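How I Refinish a Scratched-Up Table Top

My kitchen table came from a neighbor, Nathalie Doucette, and after six years of homework and hot pans it looked pretty sad. I've done three of these now, so let me walk you through it (it's easier than you'd think, I promise!).
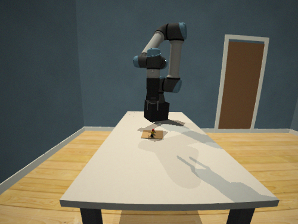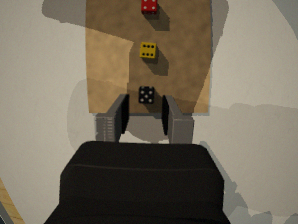
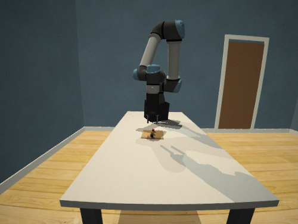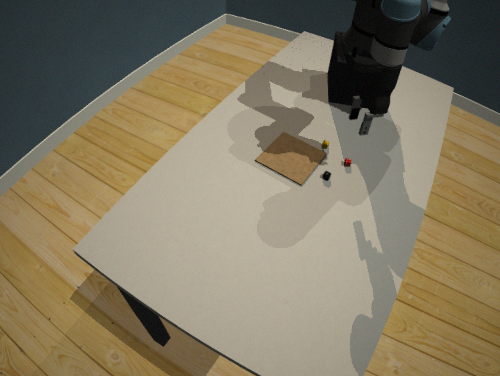 Pale tops, and a brown board in the second one

First, clear everything off and wash the top with warm water and a squirt of dish soap. Let it dry overnight. I skipped that once and the paint bubbled up like pancake batter, ugh.

Next comes sanding. Start with medium paper and go over the whole thing with the grain, then switch to 300 grit for a last light pass. Don't lean on it! Let the paper do the work, and keep moving or you'll dig a little dip that shows up the second the sun hits it. Wipe off the dust with a damp rag, and wipe again, because there's always more.

Fill any gouges with wood filler. I press it in with an old gift card and leave it a bit high, then sand it flat once it's hard.

Now prime it. I use a foam roller from Grilleck, one thin coat, and go have lunch. When it feels dry, roll on your first coat of color. Mine was a warm off-white that Jeanine Verbeke talked me into, and I love it. Do three thin coats and give each one a few hours. Thick coats stay gummy forever.

Last is the clear coat. Brush it in long strokes from one end to the other, and don't go back over a spot that's started to set.

Then wait 14 days before you put anything heavy on it. I know, I know. We ate on the couch. Use coasters for the first month too, and if you get a drip on the edge, shave it off with a razor blade once it's hard and touch it up with a small brush.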